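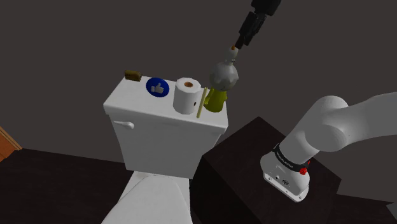
Vol. 2, page 16

Skisto uses cookies to keep you signed in and to remember your settings. Accept / Manage

3/5/21
Posted by Gautam

Club met online again, so I worked from my desk with the simulator on one screen and the call on the other. We are still on the bathroom task. The arm stands on its pedestal next to the toilet and has to deal with whatever is on top of the tank, and our team picked the lid layout last week: toilet paper roll, blue thumbs-up disc, the thin yellow stick, the brown block down at the far end, and the tall figure on the right.

I spent the first part of the evening on the approach. I want the gripper to come in from above, fingers pointing down, and stop close to the top of the figure before anything else is tried. My old version came in from the side and went straight through the space where the roll stands. From above there is more room, but the elbow has to swing wide and I don't like how it looks on the way.

The figure is a bad shape for this. It is wide at the bottom, then there is the big round part, then the small head. I argued for starting with the roll, which is a plain cylinder and stands upright. The others wanted the hard one first. We voted and I lost.

Then the lid. I had typed in its height by hand in April and never checked it against the model. Line 972 of the script, one number, and it was wrong. I fixed it and put it in the settings file where it should have been from the start. I also wrote a note at the top so the next person knows where it lives.

We get 300 trials each on the shared machine and I have used too many of mine on small changes. From now on I will try things at low quality on my laptop first and only send up a run when I have something to compare. The fan on the laptop is loud enough that I have to mute myself on the call.

Esside is the name of our entry now. I wanted Sirkeo, but the form was already filled in. The write-up is due at the end of May and we have a title and half a page. I said I would do the section on the arm and the one on the starting positions. Someone else has the scoring part.

Left to do: slow down the last part of the approach, make the fingers open before they get near the head, and move the stick a little in the second layout - it stands right between the roll and the figure and leaves no room to come in from the left. I also need to ask if the block counts for points or is only there to get in the way. The rules can be read both ways.

Stopped at 11. Math homework still not done.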